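Cassim Belt Oil Skimmer for Machine Coolant Sumps

Reading time: 7 minutes

If you run a lathe or a machining center for long enough, you get to know the smell of a Monday morning sump. Way oil drips down, hydraulic oil finds its way past a tired seal, and by the end of the weekend the whole lot has settled on top of the coolant like a brown lid. Under that lid the coolant can't breathe, the bacteria that like it that way have a wonderful time, and the first person to switch on the pump gets the benefit. We've stood next to plenty of those machines ourselves (Draltard started out as a machine repair business, and most of us still have the stained boots to show for it), and the Cassim is the skimmer we built so that we could stop standing next to them.

It's a small belt skimmer. It sits on the edge of the coolant tank, drops a loop of belt into the fluid, and turns slowly. Tramp oil clings to the belt, rides up over the drive pulley, is scraped off by a pair of wipers and runs down a spout into whatever container you've put under it. Most of the coolant stays in the tank where you want it. The idea is an old one and we make no claim to it, but there are good and bad ways of building a belt skimmer, and over the years we've become rather fussy about the difference.

What it does well

The Cassim is made for individual machine sumps: lathes, mills, grinders, band saws with a recirculating tank, and the smaller parts washers. It's happiest with free-floating oil, meaning oil that separates and comes to the top when the fluid is left in peace. That covers way oil, spindle oil, most hydraulic oils and the rust preventive that comes in on bar stock, which people tend to forget about and which can add up to a surprising amount if you're feeding a lot of bar.

What it won't do is pull out oil that has been whipped into the coolant so finely that it no longer floats. If your sump looks like milky tea from top to bottom an hour after the pump has been switched off, a skimmer of any make will disappoint you, and you'd be better off with a coalescer or with a talk to your coolant supplier about concentration and foaming. Please do call us before you order if you think that might be you. We would much prefer to spend ten minutes on the phone than to send you a skimmer that ends up on a shelf.

The belt

Belts are where most of the questions come from, so let's take our time over them. The standard belt on the Cassim is a smooth polyurethane one, and for water-mixed coolant at ordinary shop temperatures it's the right choice nine times out of ten. It picks up light and medium oils readily, it doesn't mind a few fine chips, and it tracks straight even when the tail pulley at the bottom has a bit of swarf packed around it.

The second belt we offer is stainless steel. You'll want it for hot washers and for alkaline cleaners, both of which shorten the life of a plastic belt. It costs more and it picks up a touch more water along with the oil, so we don't recommend it just for the sake of having the tougher-looking part. Krisztina Kozma on our applications desk has talked more customers out of the steel belt than into it, and she's quite proud of that.

Whichever one you choose, you need to know how far it must reach. Measure from the top edge of the tank, where the skimmer will sit, down to the lowest level your coolant ever drops to, and then add a hand's width so that the tail pulley stays under. The lowest level matters more than the usual level. Plenty of skimmers get ordered to suit a full tank on delivery day, and then on Friday afternoon, with the coolant well down and nobody having topped up, the belt is turning merrily in mid-air.

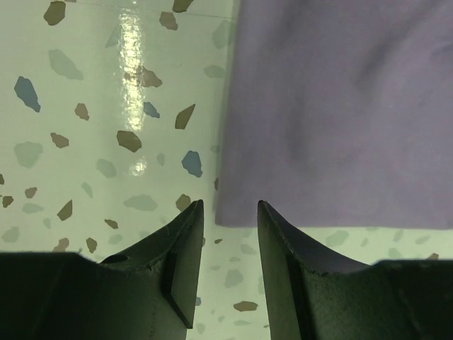
Gripper fingers in matte dark gray

Finding a spot on the tank

Before you drill anything, have a good look at where the oil gathers. Turn the coolant pump off, let the surface go still, and come back after lunch. In most tanks you'll see the oil drift toward one corner, usually the one farthest from the return, and that quiet corner is where the skimmer should go. Set it next to the return and the belt will be fighting churned-up fluid all day, collecting half of what it could.

The mounting bracket clamps onto a tank lip and tightens with two thumbscrews. For tanks with a closed cover you'll need to cut an opening, and we include a paper template for that in the box, along with a strip of edge trim to keep the belt from rubbing on bare sheet metal. If there's no lip and no cover worth cutting, the Fasus stand is a freestanding post with a weighted foot that holds the skimmer out over the tank from the floor. It's handy too if you've got a row of machines and only want to buy one skimmer, as you can simply carry the whole thing along from one to the next.

Leave yourself room for the collection container. We supply a plain jug with a lid, and it's fine for a small lathe, but do be realistic about how often somebody will walk over and empty it. A bigger container costs very little and an overflowing one makes a miserable start to the day.

When to run it

Our advice, and we do repeat it to everyone, is to run the skimmer while the machine is resting. Oil needs still fluid to rise, and the hour before the first shift is worth more than a whole afternoon with the pump going. The built-in timer covers all seven days and lets you set two running periods for each, so a typical setup would have the belt turning in the early morning and again for a while after the last part comes off. Don't forget Saturday if the shop is closed then. It's often the most productive skimming you'll get all week.

Running around the clock sounds thorough, but once the oil is gone the belt has nothing left to lift except coolant, and you'll find your jug filling with perfectly good fluid. If that happens, shorten the periods until what comes off the spout is mostly oil again.

Looking after it

There's very little to do, and we've tried to keep it that way. The wipers should be taken off and rinsed when you change the coolant, and turned over when the working edge starts to look rounded (both edges are usable, so you get two lives out of each). Replace them after 2000 hours of running, or sooner if you notice oil going back down the belt on the return side. The gear motor is sealed and wants no grease. Wipe it down, keep the vent clear, and leave the rest alone.

Check the tail pulley now and then for stringy chips. They wind themselves around the shaft, particularly if you cut a lot of stainless or aluminum, and the belt will start to wander. Unplug the skimmer, lift the belt out, pick the chips off with pliers and gloves, and drop it back in. It takes less time than making coffee.

If the belt slips, it is nearly always the belt being coated with something it shouldn't be. New belts sometimes carry a film from manufacture, so give yours a wash with dish soap and warm water before the first run and rinse it well.

In the box

Cassim skimmer head with gear motor and power cord
One polyurethane belt in the length you choose
Tail pulley with guard
Two wipers, fitted
Clamp bracket and cover template
Edge trim
Collection jug with lid
Printed instructions

Price and ordering

The Cassim with the standard belt is $379. The stainless belt, the Fasus stand and spare wipers are listed separately and can be added at checkout or later on, whenever you find you need them. The warranty runs for two years on the motor and skimmer head. Belts and wipers are wear parts and aren't covered, though if one fails early we'd certainly like to hear about it.

For large central coolant systems, please look at our Cloria instead. It uses a wider belt and a heavier drive, and it's built to order, so Réka Rácz in sales will want the dimensions of your tank and a few words on what you machine. A phone snapshot of the tank and a little coolant in a clear jar, left to stand overnight and photographed in the morning, will tell her more than most questionnaires.

Lead times on the standard lengths are short. Unusual lengths are welded up for you in our own shop and take somewhat longer, especially in August, when half the building is on vacation.

Contact Draltard Sales | Spare Parts | © Draltard. All rights reserved. | Back to top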